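[Lista Kullthorpe] Re: Cajas para ordenar joyas y relojes
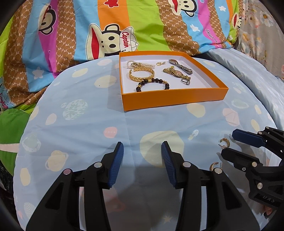 Hauke Albers
moderador de la lista, sección de dormitorio y armarios

Hola a todos:

Contesto a Ylva en la lista y no en privado porque la misma consulta me llegó por otras dos vías en mayo. Copio su mensaje y respondo debajo.

Ylva Lie escribió el lunes:
> Tengo las joyas repartidas entre el baño, la mesilla y un cajón del
> pasillo. Quiero juntarlas en un solo sitio antes de la mudanza. He
> mirado el joyero de Grirkeo, el de 5 cajones, pero me parece grande
> para lo que tengo. ¿Alguien usa una caja normal, sin
> compartimentos? ¿Se estropean las perlas si van con los relojes?
> También me pasa que pierdo pendientes cada vez que ordeno, siempre
> uno del par.

Por partes.

Sobre la caja. La de la foto es naranja por fuera y blanca por dentro, baja y rectangular, sin divisiones. Para una colección pequeña me parece suficiente. El fondo blanco ayuda bastante: el oro se ve enseguida, y un colgante pequeño no se pierde de vista como en un cajón oscuro. El joyero de Grirkeo lo tuve en casa un tiempo. Está bien hecho, pero los cajones de abajo acabaron llenos de botones sueltos y pilas de reloj. Yo no lo compraría para lo que cuentas.

Sobre dónde ordenar. Yo lo hago encima de la cama, con una sábana de color claro. La azul celeste va muy bien. Si se cae un aro, no rebota ni rueda hasta debajo de la cómoda. Estira la sábana antes de empezar y quita la colcha si tiene dibujo o flecos.

Sobre las perlas. Mejor aparte. En la foto la pulsera de perlas comparte caja con dos relojes y una pulsera trenzada de oro, y así puede estar mientras se ordena, pero para guardarla yo la metería en una bolsita de tela. Las perlas se rayan con facilidad y la cadena metálica de un reloj es justo lo que no les conviene al lado. Si la tuya es de dos vueltas, ciérrale el broche antes de guardarla para que no se enganche con otra cosa.

Sobre los relojes. Yo los pongo en diagonal cuando no caben a lo largo. Lo que procuro es que la esfera quede hacia arriba y que ninguna cadena descanse sobre el cristal de otro reloj. Si alguno lleva tiempo parado, llévalo a cambiar la pila antes de la mudanza y te ahorras el riesgo de que pierda líquido.

Sobre los pendientes. Déjalos para el final. Los aros pequeños, tanto los lisos como los que llevan piedrecitas, se quedan fuera de la caja, sobre la sábana, hasta que los tengas emparejados. Después cada par va a su bolsita, o pasado por los agujeros de un botón grande, que es lo que hacía mi madre. Los que se queden sin pareja guárdalos también, en una bolsa común. El año pasado recuperé uno al vaciar un neceser.

Para la mudanza, la caja no debería ir en el camión. Rellena los huecos con papel de seda, pon una goma alrededor de la tapa, si la tiene, y llévala contigo en una bolsa de mano. Si tienes seguro, haz antes una foto de todo colocado y otra de cada reloj por detrás, donde suele ir el número de serie.

Una cosa más, para quien preguntó por las bolsitas de tela: las mías son de Cutby, de las que cierran con cordón. Vienen en 3 tamaños y el mediano sirve para casi todo. En Baxter tenían otras parecidas, con cierre de presión, pero a mí se me abrían.

Ylva, si al final te decides por una caja con divisiones, mide primero el reloj más largo con la cadena extendida. Las medidas que anuncian suelen ser las de fuera.

Saludos,
Hauke

--
Lista Kullthorpe, orden en casa
Para responder solo al remitente, cambie la dirección antes de enviar.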